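Reading Gambling Promotions Critically
Notes for session 2, revised 2026-01-03
Samira Nassar

These notes go with the reading on bonus terms. Bring the worksheet and something to do arithmetic with. A phone is fine.

1. The headline offer

Last session we read the landing page for Fendby, our practice casino. It promises a "100% welcome match up to $100." Most of you wrote down that the player gets $100 free. Go back and look for the word "withdraw" on that page. It doesn't appear until the terms, and by then the reader has already been asked for a card number twice.

A match bonus is credit with conditions attached. The condition that matters most is the wagering requirement, sometimes called playthrough or rollover. Fendby sets it at 40 times the bonus. On a $100 bonus the player has to place $4,000 in bets before any of the bonus money can leave the account.

Suppose the games used have a house edge of 2 percent. The expected loss on $4,000 of betting is $80. So the "free" hundred is worth $20 on average, and that assumes the player doesn't run out of money first, which plenty will. On slots with a bigger edge the expected value drops below zero. Work this out yourself at 5 percent before reading on.

Also check what the multiplier applies to. Some sites say "40x bonus," others "40x deposit plus bonus." The second one doubles the betting on a full match, and the two look nearly the same in a banner. 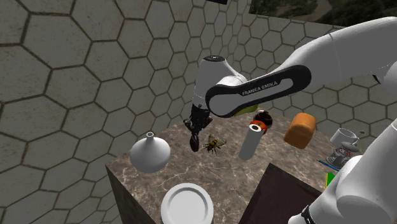 2. Game weighting

Slots usually count in full toward the requirement. Table games may count for a tenth, or nothing. I'm suspicious of any page that advertises blackjack next to a bonus without giving the weighting, and you should be too. At a tenth, our $4,000 turns into $40,000 at the blackjack table. I have yet to see a promotion put that number in large type.

3. Reviews and rankings

Compare the handouts from Cluteo and Prultora. Both rank casinos, both use star ratings, and both are paid when a reader signs up through their links. Prultora says so in its footer. Cluteo says it on a separate page — I needed three clicks to find it.

Cluteo also claims 2,327 "verified player reviews." Verified how? By whom? Does it mean a deposit was made, or only that an email address worked? The page doesn't say. Treat the figure as decoration until somebody explains it.

Zlatko Radulović argued in December that a paid ranking can still be accurate. Fair enough, it can. But the reader has no way to tell from the ranking alone, and a list in which every casino scores above four stars isn't helping anyone choose.

4. Words to circle

"Officially licensed" — find the regulator and the license number, then look it up on the regulator's own site.
"Instant payouts" — instant after which checks?
"Fair games" — tested by what lab, and when?

For next time

Read the Lumenta terms, sections on bonuses and dormant accounts. Write one page on what happens to a balance left alone for a year. Quote the clause.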